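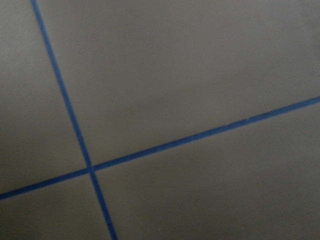 Drasedine – plano de compra da célula de bancada

Versão de junho. Valores em euros, sem IVA. Acompanha a folha de custos do projeto.

Âmbito

Segunda célula de manipulação de alimentos e loiça, com a mesma configuração da primeira. Os episódios gravados nesta servem de referência para dimensionar a encomenda.

Câmaras

Cada braço leva uma câmara de punho. A Puvance cotou a unidade a 589, com cabo e suporte. Encomendar 2, mais uma de reserva se o saldo de Ivis o permitir.

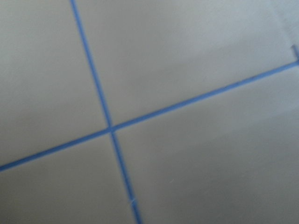
O prazo de entrega é de 40 dias e conta a partir da confirmação escrita, pelo que a encomenda tem de sair antes da dos pedestais.

Consumíveis e adereços

Rubrica única de 1000 para o ano:
– fita azul de pintor para a grelha
– revestimento castanho para a mesa
– pratos brancos, tábuas de corte, tabuleiros
– pão de cereais, comprado por semana de gravação

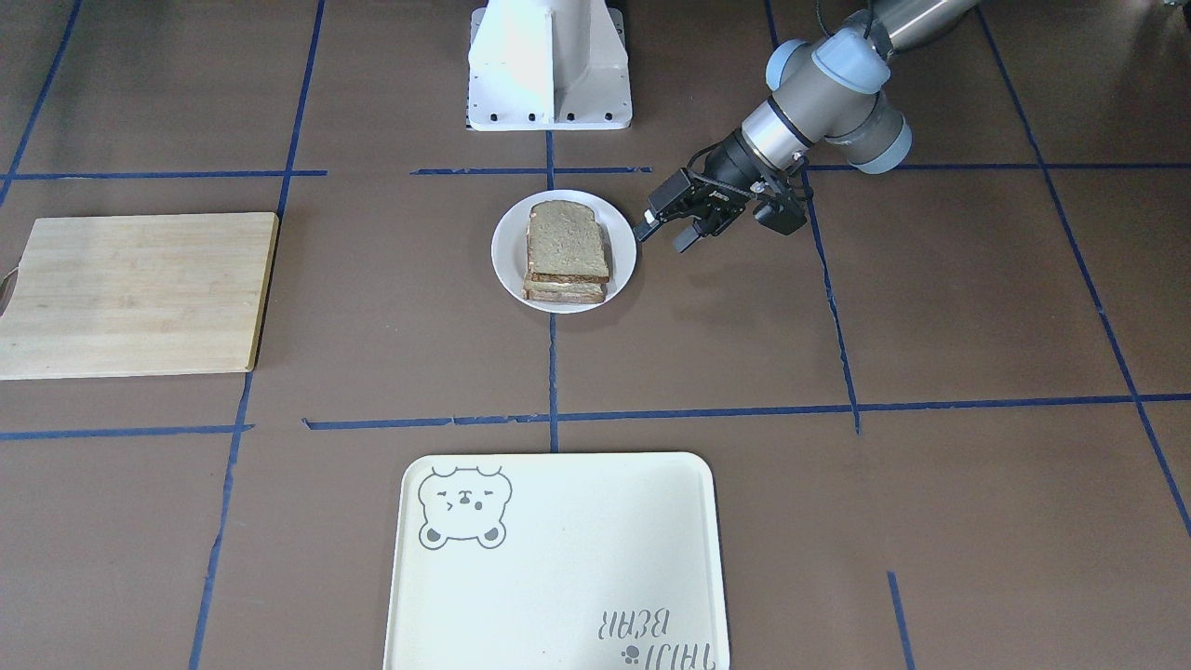

Pontos em aberto

Garra: manter o modelo paralelo de dois dedos. Mudar de modelo obriga a recalibrar e a orçamentar novos suportes. Falta decidir se os dedos de substituição entram na rubrica de consumíveis ou na de equipamento.
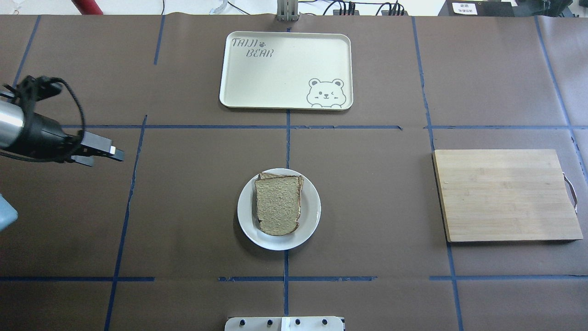 Blackburn respondeu que os dedos devem ficar em equipamento – a rubrica de consumíveis não admite peças com número de série – e pediu cotação separada para os cabos do punho.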